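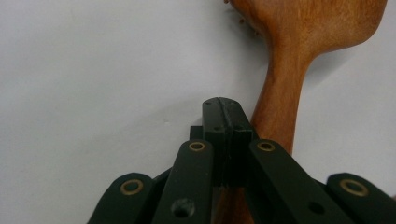
4 January 2025

Drove back from Oltport this morning, left before the heat. 28 degrees by nine and the car's air con is still no good. Stopped at Sulness for petrol and a pie. The creek there is very low, and they've put up a sign saying no swimming until February.

Got home at noon. Watered the tomatoes, which had drooped but came good by teatime. Picked three zucchinis, all too big. Put two in a soup and left the other on the neighbours' step.

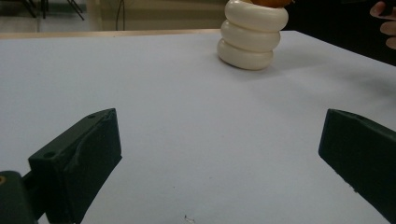

White rings, stacked on the table.

Rang the council re the green bin and was on hold for 40 minutes. They say the new one is coming. Same as they said before Christmas.

Did a load of washing, paid the rego, read a bit more of the library book. It's due back soon and I'm not enjoying it much. Cool change came through after tea, so the windows are open. Need to buy onions and a fan belt tomorrow.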